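From: Hanyu Kang
To: teleop-discuss
Date: Mon 26 April
Subject: Re: Hand-held grippers vs. remote control for chores

Ximeng Tang wrote:
> We've stopped using the leader arms at Kaston for anything on a
> tabletop. With the hand-held grippers a new person is recording
> usable dusting demos after 15 minutes. I don't see why anyone
> would still pay for remote control. Canero say they'll have
> 1,000 demos by August and I believe them.

Ximeng,

I believe them too. A thousand demos of what, though?

I don't doubt that people learn the grippers fast. You're holding the thing, you feel the table, you look with your own eyes. My trouble is with "usable." Who decided that, and had the arm tried any of it yet? At Zasmont we kept 133 dusting demos that everyone was happy with, and the first policy we trained on them pushed the duster into the table until the arm faulted.

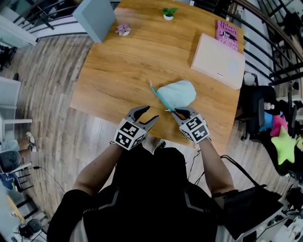 A person lets the wrist go soft without thinking about it. None of that is in the finger positions. Over a remote link the operator at least gets stuck when the robot would get stuck, and you find out the same afternoon. It's slow and everybody hates it, I know.

Then there's reach. People lean. They shuffle a chair back, they twist at the waist, they come at a flower pot from an angle our arm can't get to from its base. We ran the Ilie replay check on one day's work and threw out 12 demos for that alone, all from our best operator.
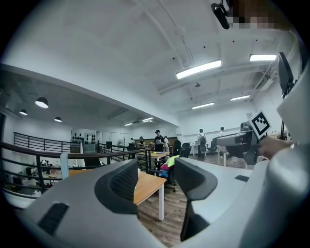 Vol. 9, Issue 4

I'd also like to hear how you handle tracking when one gripper passes in front of the other. Ours drops out and the smoothing fills in a path that looks lovely and never happened. Do you mark those stretches or just keep them? The Canero write-up doesn't say.

If you have success rates on the real arm, on a table it hasn't seen, please post them, failures included. I'd change my mind over that. Demos per hour won't do it.

Hanyu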